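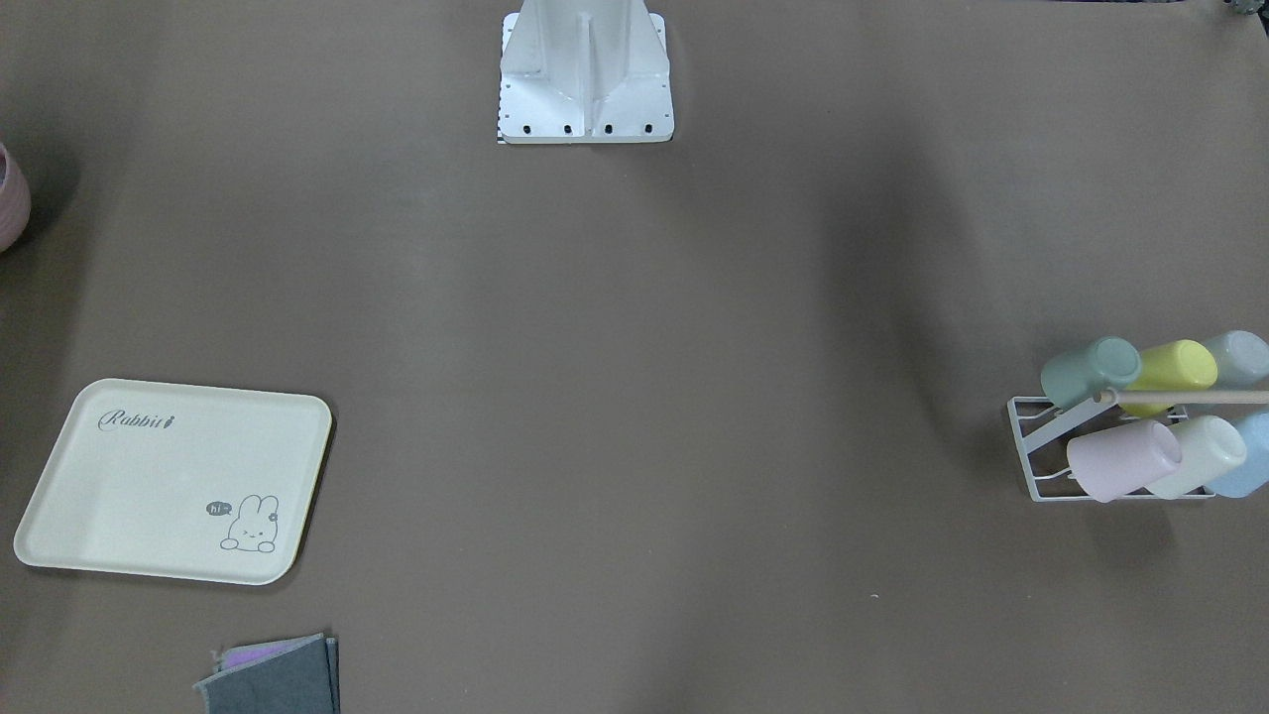

Dye notebook, January 2025 - madder, second go

Right, trying the madder again, because the last lot came out the colour of tinned salmon and I promised Margareta a proper brick red for the blanket samples. Same wool as before (the Gredino four-ply, undyed), same alum, but this time I've gone slower with the heat and used the chopped root from Koech instead of the powder. The powder gets everywhere! I was still combing it out of the skeins when they were dry, and it left little orange freckles on two of them.

Mordant first. Wool soaked overnight in plain water with a drop of washing-up liquid, then into the alum bath, up to 80 degrees over an hour and left in the pan to cool. I didn't stir much. Despina says I fuss with it and that's how I ended up with felted ends last spring, so I sat on my hands and sorted labels.

Madder bath

Root soaked in a bucket since yesterday dinner time. Poured off the first water and kept it in a jar (very yellow, might do for the cotton tapes). Fresh water in the big Brandska pan, root tied up in an old pillowcase, wool in on top. The trick is meant to be keeping it well under a simmer, as the browns come out if you let it get too hot. I had it creeping up past 70 at one point while I was on the phone and had to lift the lid and turn the ring right down. We'll see.

Skein A - alum only, one hour in the bath. Orangey, a bit like terracotta pots. Nice but not what we want.
Skein B - alum, left in overnight. Much deeper. Properly red when wet, and still red once it had dried on the rack.
Skein C - same as B, then a dip with a pinch of washing soda. Went pinker, almost raspberry. Margareta will hate it, I want a jumper in it.
Skein D - B again but with a chalk tablet crushed into the water. Best of the lot, I think.

Our tap water is soft here, so the chalk makes sense. Despina's notes from her old place never mention chalk at all, but the water there furs up a kettle in a week.

Scales

The Nilteck scales are drifting again. Put the same bag of alum on three times and got three different answers, so the weights for A and B are a bit suspect. I've changed the batteries and moved them off the shelf by the window. If they're still at it I'll dig out the kitchen ones.

Still to do

Light test for all four, half of each card covered with foil, in the south window until April.
Rub test on B and D with a damp white hankie.
Ask Margareta how much yarn the blankets take in all - she said 2,000 metres at one point but I think that was before the fringe.
Second dip in the leftover bath. It's still a good strong colour and it seems a shame to tip it away.
More pillowcases.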